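October, notebook, after lunch

Re-ran the coding on the Uvholm mayoral debate transcripts. Reminder of what we're doing: marking every adjective the local papers attached to each candidate, then sorting by whether it describes a policy or a tone of voice. So far the woman running is "shrill," "brisk" and, in one editorial, "audible." Her opponent shouted for most of the second hour and is "passionate."

243 articles in the pile. I have read 30 of them closely and would like my evenings back.

Problem from this morning: Gaurav and I disagree on "forceful." He files it under praise. I file it under praise if you're the opponent. We agreed to code it twice and argue later, which is how most of our codebook got written. 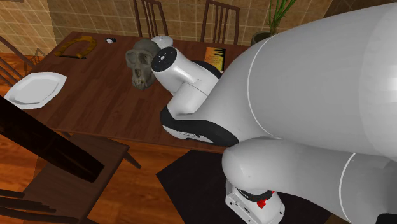 Coder agreement, second pass

Better. We disagreed on nine articles, down from a number I'm not putting in ink. Most of the trouble is sarcasm. The columnist at the Liltitum weekly calls everybody "distinguished," and he does not mean it once.

Also dropped the letters to the editor. There are 400 of them, a good share concern parking, and the writers have their own relationship with adjectives. Might come back to them if the grant does.

To do:
Fix the spreadsheet column that turns "cold" into a date. No idea how.
Ask Adomness for the missing radio transcripts, again, politely.
Decide whether "grandmotherly" is a tone. She is 46. 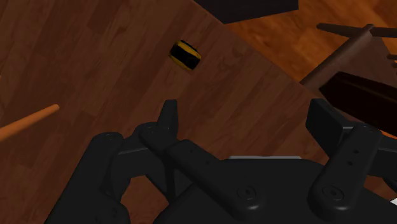

Chutima Panyasiri
Political Language Group, notebook keeper by default

Later. Gaurav tried the word list on the Jitpraphai council race to see if it travels. It does, mostly. Two women running there, so the papers had to ration "shrill," and one of them got "schoolteacherish." She is a dentist. Added it to the list under tone, with a question mark.

Next pass starts with the headlines only. Gaurav has the first half.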